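From: Sherif Shawky
To: grasp-eval list
Subject: Re: [grasp-eval] Carach results on the two-bin toy task

Didier Moulin wrote:

> Hi all,
>
> Preprint is with the Boyer people for a last read, so I wanted to
> share the short version here first. We ran Carach (the regrasp
> scorer we talked about in June) on bin-to-bin transfer with mixed
> toys. 60 trials per condition, same arm, same gripper, same bins.
> The baseline picks the highest scoring grasp and goes. Carach
> rescores after first contact and can back off once before it
> commits.
>
> Baseline cleared 22 of 60. Carach cleared 32 of 60. No tuning
> between conditions. We think the gain comes mostly from soft
> and jointed objects, where the first look at the pile is a poor
> guide to what the fingers will meet.
>
> Vommont has offered to host the logs. Comments very welcome,
> including rude ones.
>
> Didier

Didier,

You asked for rude ones, so I'll take you at your word, though I hope most of this is only annoying.

First, I believe the numbers. I have no reason to think the counting is off, and 22 against 32 on 60 trials each is a gap worth looking into. What I don't believe yet is the sentence after the numbers. You say the gain comes mostly from soft and jointed objects. Where is that in the data? The table in the draft you sent around has one row per condition. There is no breakdown by object. If the logs can't tell us which toy was being reached for on each attempt, the sentence should come out, and if they can, please put the table in. It would be the most interesting table in the paper.

Second, the back-off. Carach gets to touch the pile, retreat, and go again. The baseline gets one go. I understand you count this as a single attempt because the fingers never fully close, but the pile doesn't care how we count. A light push from a metal finger can roll a toy over or drag one clear of its neighbor. So part of your gain may be plain stirring. We had this with the Plustport gripper two years ago. We had what we thought was a clever contact model, and a student replaced it with a random poke followed by the ordinary planner, and the random poke did nearly as well. It was not a happy week. I'd want to see that control here before I used the word "rescoring" in a title. Thirty trials of poke-then-baseline would be enough to tell me whether to worry.

Third, what does "cleared" mean? I read the draft twice. In one place it's a toy moved to the other bin, and in another it seems to be the whole bin emptied within the time limit. Those are very different claims. If it's the whole bin, then one stubborn block along a wall sinks the trial no matter how good the scorer is, and you are measuring wall grasps more than anything else. If it's a single toy, then the order of picking matters a lot, because everything gets easier as the pile thins out.

Which brings me to the walls. We run nearly the same setup, with two gray bins, one behind the other, and a mixed lot of toys, so I went back through our own stills to see what kind of layouts come up. This one is close to the case your draft calls "typical":

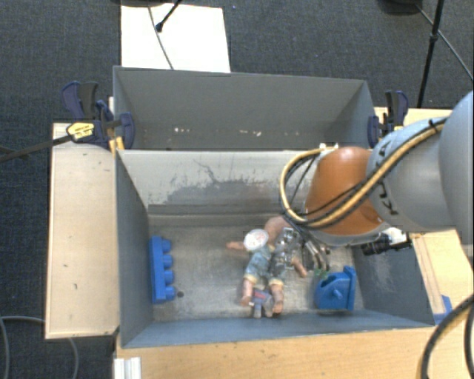
Our two-bin setup, gripper over the doll. Blue block lying along the left wall of the front bin.

I don't find it typical of anything, which is my complaint with the word. Look at what the scorer is being asked to do. The doll has its arms out and its legs apart, with a small figure between the lower legs. A grasp on the body and a grasp on an arm may get similar scores and behave in completely different ways once you lift. I can see how a second look after contact would help there, and I'd guess that's the kind of case you had in mind. But the block is a stiff, plain shape, and the hard part is the wall next to it. A perfect model of contact won't make room for a finger where there isn't any. You need a push, or a different approach angle, and as far as I can tell Carach has neither.

So a bin full of dolls and a bin full of blocks along the edges should give you opposite results. Averaging over both and calling it a ten-trial gain hides the part I'd like to read about. Your section on limits mentions walls in half a sentence – it deserves a paragraph, and ideally a plot of success against distance from the nearest wall.

A related question. The gripper and hose bundle hide a fair amount of the bin from our fixed view once the arm is over it. In the still above, the doll's head is partly covered. Does Carach take a fresh picture after contact, or does it work only from the finger readings and the earlier image? The draft says "updated observation," which could be either. If it is a fresh picture from a fixed camera, I'd like to know how much of the target is still visible when it's taken. If the arm moves out of the way first, then you've got the time cost of that retreat, and it should be charged to your method. Right now the timing column seems to start again at the second approach. That may be an innocent logging choice, but a reviewer will find it in five minutes.

Smaller things, in no order:

The reset between trials is described as "toys were returned to the bin." By whom, and how? If a person places them, that person learns pretty quickly which layouts work, whether they mean to or not. Dumping from a tub is crude but I trust it more.

Were the conditions interleaved? If you ran all the baseline trials and then all the Carach ones, finger pad wear and lighting are mixed up with the method. It would be nice to hear that I'm wrong to fret over this.

The figure with the score maps uses a different color scale in each panel. Please don't.

"Human-like" appears four times. I'd cut all four.

I know this reads as a long list of reasons to doubt a result I said I believe. I do think there's something in it. A scorer that is willing to change its mind after touching the object is a sensible idea, and I'd be glad to see it hold up. But I've watched three papers on this topic go by with gains of this size and I couldn't reproduce two of them on our bins, and the third one went away when we interleaved the conditions.

Practical offer. If you can send the scorer in a form that runs without the Boyer driver, we'll run it here, 30 trials each of baseline, poke-then-baseline and Carach, shuffled, with the object and wall distance logged for every attempt. We'd dump the toys from a tub between trials. I'd post the raw log to this list whichever way it comes out. Vommont can host ours next to yours if they have the space.

One thing I need to know before we start: does Carach assume a particular finger length? Our fingers may not match yours, and I don't want to spend a month finding that out the hard way. Also, please tell me whether the 32 includes the trials where the arm faulted and was restarted. There's a footnote marker in the draft but no footnote.

Sherif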